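Thursday, February 22, 2024

Fitting a bar feeder to the old Miettinen

The lathe has been in the unit at Jalville since before I took the lease, and until last month I fed it by hand. It's a Miettinen fixed-head machine with a decent control on it, and it has never given me much trouble apart from a coolant pump. What held me back was standing next to it all day putting in cut lengths.

Most of what I turn is small brass spacers and bushes for Rosângela Bezerra's firm. In July she asked for 1000 of one part, 12 mm diameter, and I did the lot from sawn blanks. It took far too long. When she told me she wanted the same again this year, I started looking at used feeders.

I ended up with a short magazine type from a dealer in Zustidham. Yen-ting Siu came over to help me line it up, which took most of a Saturday. The stand had to be shimmed on the left because the floor slopes towards the drain. We ran 18 bars through before I was happy with the spindle liner. 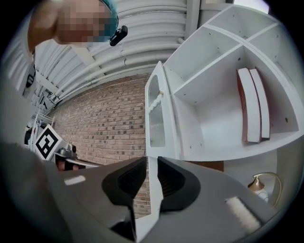

Programming was easier than the alignment. The feeder wants one signal to open the collet and another to say the bar has reached the stop, and the control had two spare outputs. I wrote the sequence down by hand, in full, as I never trust myself to remember M-codes. What I'm short of is somewhere to keep the notes, the collet charts and the manuals together. A white unit with open square compartments would suit, the kind where a couple of red-and-white books can stand upright in one hole and you can see them from across the room. At the moment it's all in a drawer under the surface plate.

Noise is the one complaint so far. Bar that isn't straight rattles in the tube above 200 rpm, and I've had to send one bundle back to Momen. Their replacement stock was better.

Next job is a parts catcher. Yen-ting has drawn one up with a sloping tray and I've got the sheet for it, so I'll probably cut it next week if the spacers are finished.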